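How to Transcribe a Military Flight Logbook for a Family or Unit Record

Category: Guides > Service Records > Aviation

This site uses cookies to remember your display settings. Accept / Manage

A flight logbook is usually the most complete record a military aviator leaves behind. It lists each flight by date, aircraft type, duty, and time in the air. The steps below cover a single bound logbook of up to 400 pages. Larger sets should be split and worked one volume at a time.

Before you start

Wash and dry your hands. Cotton gloves are not needed for paper and make it harder to turn thin pages. Place the book on a clean, flat surface and support both covers so the spine does not carry the weight. Use pencil only within reach of the book. Do not remove loose slips, orders, or photographs until you have written down which pages they sat between.

Step 1. Copy the pages

Photograph or scan every page in order, including blank pages and both inside covers. Save the files at full size and do not crop them. Name each file with the volume, page number, and side. The Rolland volume, which we use as our training copy, has 278 numbered pages, and its first file is rolland-001-L. Keep the leading zeros so the files sort correctly.

Step 2. Set up the sheet

Make one row for each line of the logbook. Our sheet has 12 columns:

Page
Line
Date as written
Date in standard form
Aircraft type
Aircraft number
Duty
From
To
Day hours
Night hours
Remarks

Both date columns are required. Many logbooks give the month once at the top of the page and only the day on each line. Leave "Date as written" exactly as it stands and fill in the full date in the next column.

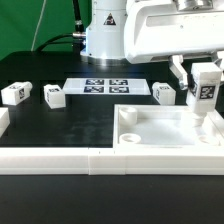
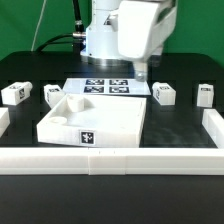
Birnura Service Records Group - Digitizing Section

Step 3. Enter the lines

Type what is on the page, including spelling errors. If a place name is unclear, enter your best reading followed by a question mark in square brackets. If a word cannot be read at all, enter [illegible]. Do not fill gaps from memory or from a published unit history. That material belongs in Remarks, with the source named.

Abbreviations stay as written. Build a separate key as you go and note the page where each one first appears. The same letters can change meaning between a training command and an operating squadron - check the key again whenever the owner changes units.

Step 4. Check the totals

Most logbooks carry a running total at the foot of each page. Add the hours column in your sheet and compare it with the written figure. Expect some 3 percent of pages to disagree. First look for a typing mistake, then for hours written in minutes and entered as tenths. If the error is in the original, leave it alone and record it in Remarks. Do not correct the pages that follow.

Pay attention to December. Yearly summaries were often written on the last page for that month, and they are easily mistaken for a flight entry.

Step 5. Store the files

Keep one copy with the family or unit and one at a different address. Save the sheet in a plain text format as well as the original format. Volumes copied at Narnska or Vostside should carry the site name in the first line of the sheet.

Return the logbook to an acid-free box, lying flat, with any loose items in separate sleeves marked with their page numbers.

Page last revised 2024-07-25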